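Handout 5: Writing minutes that people will use
Evening course in office skills, Paredes Centre, room 268

Last week we covered agendas. Tonight is the record of the meeting itself. Bring your draft from the Zusico exercise, even if it is unfinished.

## What minutes are for

Minutes record decisions and who will act on them. They are not a transcript. A reader who missed the meeting should be able to find out what was agreed within a minute or so, and what they themselves have to do before the next one.

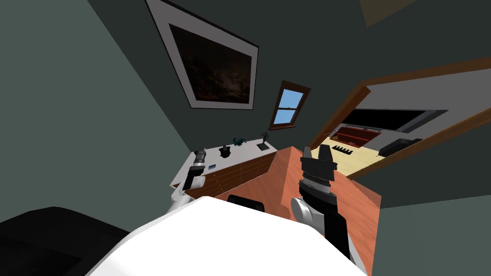 Octavio Maldonado asked whether a disagreement should go in if it was settled before the vote. Usually no. Put it in if someone asks for it to be recorded, or if it changed the wording of the decision.

## Layout

Use the same order as the agenda and keep the item numbers. Under each item write:

- the decision, in one sentence
- the action, with a name and a deadline
- any paper referred to, by title

Names go in full the first time (Constanza Zúñiga), then initials. Apologies for absence go at the top with the list of those present.
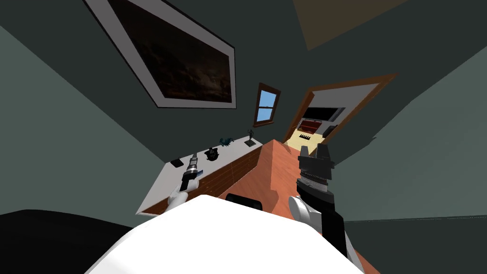 Tense causes more trouble than anything else in the drafts I have marked. Use the past for what was said and "will" for actions. Be exact about objects too, as equipment and furniture often come up under "any other business". "The table to be moved" is poor if the building has several. "The wooden table with the orange-brown top to be moved" can be acted on by someone who wasn't there.

## Checking and sending out

Write up within 2 days. Send the draft to the chair first, marked DRAFT on every page, and correct facts only. If the chair wants a decision reworded to mean something else, that has to wait for the next meeting.

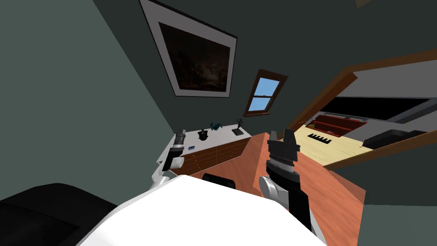 Once approved, the chair signs one copy and it is filed by date. Later corrections are written as a new item in the next minutes, and the signed copy is left alone.

**For next week:** rewrite item 2 of the Woltix minutes in under 60 words.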